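Slow Down the Operator, Not the Robot

Most arguments about teleoperation are arguments about hardware: which glove, which headset, how many milliseconds between the operator's finger and the robot's. I have taken part in plenty of them. After a season of collecting household demonstrations at Nestdale, I think the larger share of our trouble comes from the person holding the controls, and from how we instruct that person.

Our first set held 200 episodes of cushion straightening and light pickup, recorded by two operators. Natsumi Kamata recorded hers at a steady pace, with a short pause before each contact. The other operator was me. I was faster and proud of it. Policies trained on my half reached for the right object and then closed the fingers in the wrong place, often while the arm was still traveling. Policies trained on hers did less and did it more reliably.

The difference is easy to find in the wrist video. Fast transit smears everything behind the hand. The fingers stay readable and the room turns into streaks. A person watching the clip fills in the missing detail from memory. A policy gets those pixels and a joint command, and is expected to connect the two.
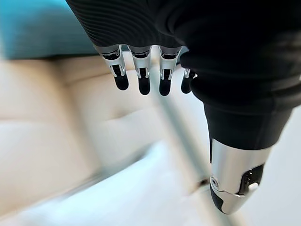
Wrist view, hand open, fingers extended. The background is blurred along a diagonal.

The usual reply is that blur is a camera problem. Shorten the exposure, add light, buy a better sensor. Kiyoshi Hoshino makes this case well, and he is partly right: we changed the exposure in August and the transit clips improved. But a sharper picture of a rushed approach is still a rushed approach. The operator commits to a grasp before the wrist view can justify it, using information from the headset or from simply knowing the room. That information never enters the log.

I also doubt the value of hand guiding as a cure. Moving the arm directly gives clean contact forces, and for a drawer or a hinge I would choose it every time. With a multi-fingered hand it breaks down quickly. Two human hands can't place a wrist, four fingers and a thumb at once, so the thumb tends to be posed last and badly.

My preference is dull. Train operators for 13 hours before any episode is kept. Have them work from the wrist view alone for part of that time, so they learn what the robot can and can't see. Ask for a pause before contact – long enough for a few sharp frames – and let transit run at whatever speed the arm allows. Score operators on the policy their data produces and stop ranking them by episodes per shift.

The objection is cost. A program that wants 2000 episodes will not enjoy hearing that its operators should slow down. Our second set had 32 episodes, all recorded this way, and it was the first one I didn't have to prune before training. I would take another of that size over a second helping of the first.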